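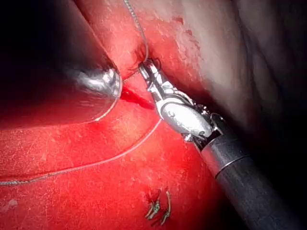

Sharon Ogola would like trainees to slow down at the knot, and told the opening session of the Dandberg suturing course on Friday that the tails tell her more than the stitch does. Cut them too short and the knot can slip, she said, and left too long they get caught up in the next one.

The course, now in its second year, teaches interrupted stitches with braided thread and a curved needle. It has 75 places, up from 6 when it was first tried out at the Peixoto building, and all of them were taken before the end of July. Each trainee is asked to finish 100 stitches before the assessment, with the spacing checked along the whole length of the cut.

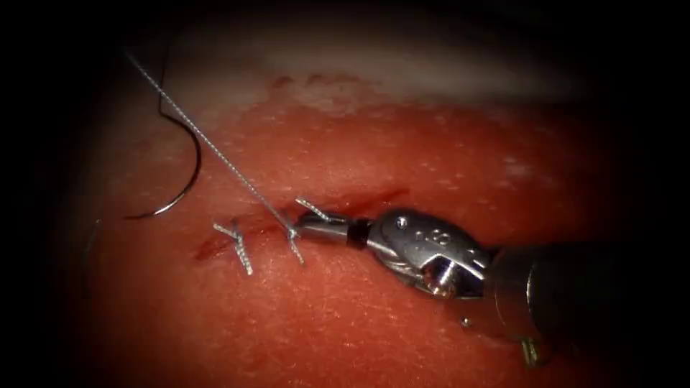

Two interrupted stitches across the incision, with the thread drawn taut to the one on the right.

Rogério Trindade, who runs the practical sessions, said most of the marks lost last year were for uneven spacing — the knots themselves were usually sound. Trainees will now place the first three stitches, stop, and have them looked at before carrying on. 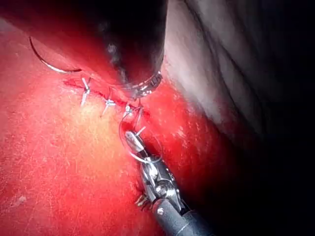 Three tied knots along the seam, with the curved needle resting above it.

Last year's group handed in 1,734 stitches for marking. A second course is planned in the Flevari rooms, and applications go through the Dandberg office. Places are given in order of application, and trainees who missed out this time will be contacted first.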